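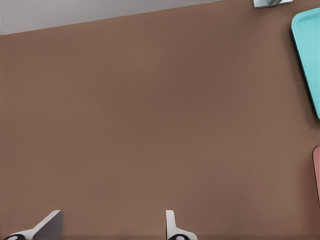

Mayu Kamata

Refinishing a brown table top – oil or water-based poly?
Posted in Furniture and Finishes, 13/09/2019

I picked up a used dining table and want to put a new finish on the top before the family comes in January. The legs are fine and I'm leaving them alone. The top is a plain brown all over and I'd like to keep it close to that color. I don't want it orange and I don't want it shiny.

The seller said it was solid wood but didn't know what kind, and he didn't know what was on it either. I wiped a spot underneath with denatured alcohol and it got a little tacky. Mineral spirits did nothing.

I have a can of Plestetti water-based satin that was left over from a bookcase, and my brother-in-law is telling me to use oil-based because it holds up better to hot dishes. I have two kids who do homework at this table, so it will get wiped down every day. I also have a random orbit sander but I'm nervous about going through the color. Do I have to strip it all the way, or can I scuff it and coat over what's there?

Flynn Tipoki
Member, 1,204 posts

Tacky with alcohol usually means shellac, or a lacquer with some shellac in it. Put a drop of lacquer thinner on another hidden spot. If that dissolves it completely and the alcohol only softened it, you probably have lacquer.

You don't need to strip it if the old finish is sound. Check for flaking by pressing a piece of masking tape down hard and pulling it up fast. If nothing comes off on the tape, do this:

Wash the top with a little dish soap in water, rinse, and let it dry overnight. Wipe with mineral spirits to get the wax and polish off. Change rags often.

Scuff by hand with 220. Leave the orbital in the garage. Edges and corners are where people go through the color, so go easy there.

Vacuum, wipe, then brush on one thin coat of dewaxed shellac. It sticks to almost anything and your poly will stick to it. Give it a few hours.

Then three coats of poly, with a light scuff between coats.

On oil or water: oil-based will amber, and it keeps on ambering. You said no orange, so use the water-based. Either one will mark if you set a pan straight from the oven on it. Buy trivets.

Don't use the old can if it has ever frozen or if it's lumpy after stirring. I'd buy a fresh one for a table. Keep the room above 60 degrees while it dries, and stay off it with anything heavy until it cures, which can take a few weeks. I would start by Thanksgiving at the latest.

Stustlow

I just used Fluklow wipe-on over mine, no sanding, came out ok. It did peel some by the window after the first summer but I think that was the sun. My cousin went up to 700 grit on hers and the finish wouldn't stick at all so don't do that.

Also check if it's veneer before you sand anything. Look at the end of the board and see if the grain carries over from the top.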